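Ultville Laboratory Completes First Round of Hand-Held Gripper Comparison

5 September 2021
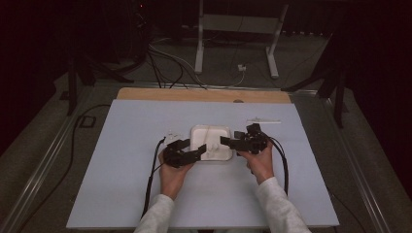

The Ultville Automation Laboratory has completed the first round of a comparison between two hand-held gripper designs intended for recording manual tasks. The work was carried out over 10 working days in August, under an agreement with the engineering firm Kostiuk and the parts supplier Clodard.

The comparison forms part of the Prollari project, which studies how small parts can be picked up, turned and set down by pairs of grippers working from opposite sides. Operators guide the grippers by hand, and the recorded movements are later used to set up the laboratory's bench-mounted arms. The laboratory has used hand-guided recording before, but until this year it had done so with a single gripper only.

For the first round, operators worked through 16 short tasks. Most involved lifting a small object from a shallow tray and returning it upright. Others called for one gripper to hold a part steady while the second approached it from the side. Each task was repeated 30 times with each design, and operators changed places between sets so that the results would not depend on one person's habits.

The laboratory reports that both designs held small rounded parts well when approached from a level angle. The first design, supplied by Kostiuk, opened wider and was preferred for larger items. The second, which uses jaw parts made by Clodard, was easier to close by small amounts and caused fewer parts to tip over. Operators noted that both became tiring to hold in longer sessions – a point the laboratory has asked the two firms to consider before the next round.

Cable routing was also reviewed. In early sessions the signal cables pulled on the operators' wrists when the grippers were brought close together. Longer cables were fitted after the second day, and the affected tasks were recorded again in full. Those earlier recordings have been kept but are not included in the results.

A second round will begin once revised handles have been delivered. It will use the same tasks, with the addition of 2 that require passing a part from one gripper to the other. The laboratory also plans to compare controllers for the bench-mounted arms, using the recordings already made.

A written report on the first round is being prepared and will be made available to project partners. Other institutions that wish to receive a copy may apply in writing to the laboratory's project office in Ultville.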